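4.2 Clear bins and the middle of the table

I should say up front that I came to this part of the study a little late. The interviews in Section 3 were all done by Genalyn Sebastian, and I was only meant to be looking after the sorting. Then I started reading what people had said about their bathroom shelves and I was hooked.

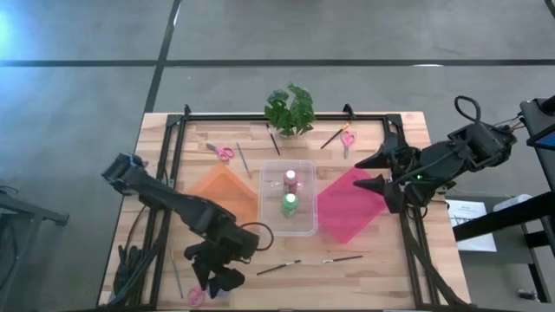 Figure 6. Arrangement C: two small bottles, pink and green with white caps, in a clear bin between an orange and a hot-pink translucent sheet. A potted plant stands behind the bin.

So, the question for this section is a plain one. When people keep small bottles in a container, do they put them where they fit or where they can see them? Our 93 households gave us 829 written notes on the subject, far more than I had expected (I had a single folder ready for them). Most of the notes are short. "Shampoo at the back, always." "I like the labels out." One person in Bakilana wrote two full pages on her grandmother's medicine shelf, and I have read them more times than the coding required.

We sorted the notes by what the writer seemed to care about, and Tímea Rácz sorted a batch of 200 again without seeing my labels. We disagreed on 29 of those. Nearly all of our disagreements came from the same kind of note, the kind where somebody says a bottle "belongs" in a spot. I had been reading that as habit. Tímea read it as looks, and after a long afternoon of going back and forth I think she was right in most cases, so the final labels mostly follow hers.

What surprised me was how much people said about the middle. I grew up in a house where everything was pushed up against a wall or into a corner, and I assumed that a box with two things in it would be used the same way. But writers with see-through bins kept telling us they stand their bottles along the center line, one behind the other, even when there is plenty of room on both sides. Figure 6 has the layout I mean, with the green bottle just in front of the pink one. Writers with solid boxes hardly ever mentioned it. They talked about lids, and about what had leaked.

I don't want to make too much of this. People who buy a clear bin may well be the same people who care how a shelf looks, and nothing in our notes lets us pull those two apart. Still, the wording is hard to ignore. Clear-bin writers used words like "lined up" and "facing me," and several of them talked about the bin as though it were a little display window – one man in Zukham called his "the shop."

Color came up too, and it was messier. We had asked about color only once, near the end of the form, and I now wish we had asked earlier. Some writers matched the bottles to a towel or a mat. Others wanted the opposite and kept anything bright well away from anything else bright. This is why the arrangements have the colored sheets lying flat on either side of the bin and not under it. In the first round we tried a sheet underneath, and people in the Skusen group spent all their time talking about how the bottles looked tinted from below. It was interesting, but it wasn't our question! With the sheets off to the sides and set at an angle, the talk went back to the bottles and where they stood.

The plant was Genalyn's idea. She felt that a bare table made people answer like they were at the dentist, and the notes on the plant-free arrangements do read stiffer to me, though we didn't code for that. A few people wrote about nothing except the plant. Those notes are kept in the total and marked "other," along with one very thorough complaint about the pen.

There is one more pattern I want to put down before moving on to the kitchen shelves. Writers often told us which bottle went in front by telling us which one they used last. That sounds obvious, and I nearly skipped it, but it means the order inside a bin may be a kind of record of the morning, and the neat center line gets redrawn every day by somebody who is half awake. The Rallance households, who share shelves between two or more adults, described this as a small ongoing argument. In one of them the front spot goes to whoever gets up first. We take up shared shelves again in Section 5, where the notes are longer and a good deal less polite.

4.3 Kitchen shelves and opaque boxes

For the kitchen notes we kept the same labels and added one for food that has been moved out of its original packaging, because writers treated it as a separate matter entirely.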